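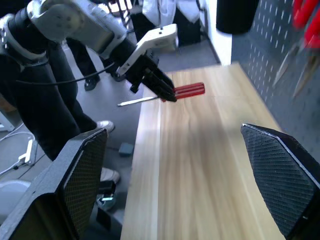 You stop hearing the word and start hearing the breath before it, wrote one respondent from Irnby, and on the road the breath is all you get. We came back to that line again and again while reading the survey, and it sent us to the game recordings with a much better question than the one we had started with. We had planned to ask how loud a quarterback has to be. What the linemen wanted to talk about was rhythm, and they had a great deal to say!

Of the 55 offensive linemen who filled in the survey, most rated the spacing of the cadence as more useful to them than its volume. Centers were the exception. They sit close enough to hear the call in almost any setting, and many said that they worry far more about the shotgun snap itself than about the count. Tackles felt the opposite way. From their spot at the end of the line, turned partly toward an edge rusher, the call arrives late and thin, and several described themselves as moving "off the guard" when the crowd is up.

The recordings back them up nicely. We had sound and video from 11 games, covering home and away dates for Irnby, Wusen and Pugh. In the quiet games, the whole line came out of its stance almost together. In the loud ones the line opened like a zipper, center first and tackles last, and the gap was easy to see at half speed. False starts in those games belonged mostly to the tackles, which fits the idea that a player who can't hear the count starts guessing at it.

The Pugh stadium deserves a word of its own. It holds 3,000 people, which is small for the sport, but the stands on the visitors' side run right down to the bench and the roof throws the sound back onto the field. Visiting players spoke of it with something close to fondness. One called it "the best bad place to play." Coaches from both other clubs said they now practice a silent count in the week before that trip, and the players clearly enjoy it once they get past the first clumsy day.

Silent counts and who starts them

We saw two kinds of silent count. In the first, the guard looks back at the quarterback, sees a lifted foot or an open hand, and taps the center on the hip. The center raises his head, holds for a set beat, and snaps. In the second, the center looks back between his own legs and runs the whole thing himself. Wusen used the tap in every loud game we have. Irnby moved from one kind to the other partway through the season, so we were lucky enough to watch the same group of players learn both.

The tap gives the center more time with his eyes on the defense. It also gives the defense something to watch. In one Irnby game the opposing nose tackle can be seen firing on the guard's hand, well ahead of the ball, on several plays in a row. Irnby answered with a dummy tap, drew him offside, and moved the chains. It is a lovely bit of football, and the sort of thing that gets lost when penalties are studied only as totals on a sheet.

What the league rules allow is the same for everyone, so the differences between the clubs come down to habit and practice time. Wusen practices its silent count with recorded crowd noise. Pugh hardly practices one at all, having the friendliest building in the league for six weeks of the year, and its away games show the cost. The Pugh tackles were the slowest group off the ball in our away recordings, even though they were among the quickest at home.

Helmet fit and hearing

Hearing is also a matter of gear. Thirteen survey answers brought up helmets without being asked, mostly the way a swollen or shifted jaw pad can cover the ear opening. Players tend to put up with this. A helmet that feels tight feels safe, and few linemen want to hand one over in the middle of a drive. Two of the clubs check pad placement before each game, and the players at those clubs complained less about muffled calls.

We can't say that better fit leads to fewer false starts, as our sample is too small and fit was reported by the players themselves. It would make a great follow-up, and a cheap one. Swapping a pad takes little time, and the kit for small sideline jobs of this kind is mostly everyday stuff: a screwdriver, scissors, tape (Figure 4). Any change to a helmet should of course stay within what its maker allows.

Figure 4. Screwdrivers, scissors and rolls of tape hanging on a pegboard.
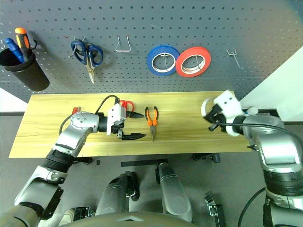 Limits of the recordings

Our cameras stood at midfield, so plays near either goal line were filmed at a sharp angle and the far tackle was often hidden. We left those plays out of the timing work. This is a real loss, given that crowd noise tends to peak in just those spots, and we suspect the zipper effect is stronger there than our results show.

Sound was a second problem. The microphone picked up the crowd near the camera better than the crowd near the ball, and wind spoiled much of one late game at Wusen. We kept the video from that game and dropped the audio. For the next season the Troltdale project will place a small recorder at each end of the field, and all three clubs have agreed to let us film their silent count practices from July onward.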